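# The long goodbye to the kitchen radio

My mother kept hers on top of the bread bin for 32 years, and I don't think it was ever properly switched off. It went down to a murmur at bedtime and came back up with the kettle. When I cleared the house in February it was the one thing I couldn't put in a box, so it rode home beside me on the passenger seat with the belt across it, and I felt rather better for the company.

It's an old Ehlers, cream once, with a dial that sticks a little past the shipping forecast. My children can't see the point of it. They have the whole world's music in their pockets, and they're quite right, and yet they've never had the pleasure of hearing half a play about a lighthouse keeper while peeling potatoes and never finding out how it ended.

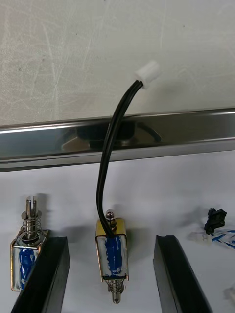
What I miss most, I think, is that you didn't choose. Somebody in a studio a long way off had decided it was time for brass bands or a talk about hedgerows, and you took what came – much as you took the weather. I learned about beekeeping that way, and about divorce, and I heard my first opera standing in my socks waiting for an egg to boil.

I asked in these pages a while ago whether other people still had a set on the go, and more than 3,780 of you wrote in, which kept me happily indoors for most of the winter. There were radios in greenhouses and radios in airing cupboards. One couple in their eighties run two at once, his in the shed and hers by the sink, both tuned to the same station, so that walking down the garden path is like passing from one end of a long room to the other. A good many of you leave it on for the dog. I did wonder what the dogs make of the farming news.

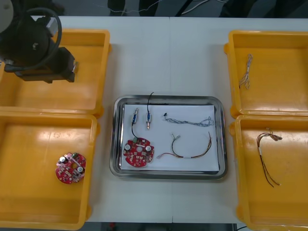
Talha Bajwa wrote that the dog was only ever an excuse, and that coming home to an empty flat with a voice already going in the kitchen had got him through a very hard year. He'd tried a playlist instead, he said, but a playlist doesn't tell you the time or wish you good morning.

I read that letter aloud to my sister over the telephone and we were both quiet for a bit. Then she asked, in the way she has, what was on at my end, and I had to turn it up and listen. Somebody was explaining how to prune a pear tree. Neither of us has a pear tree, but we stayed on the line until he'd finished.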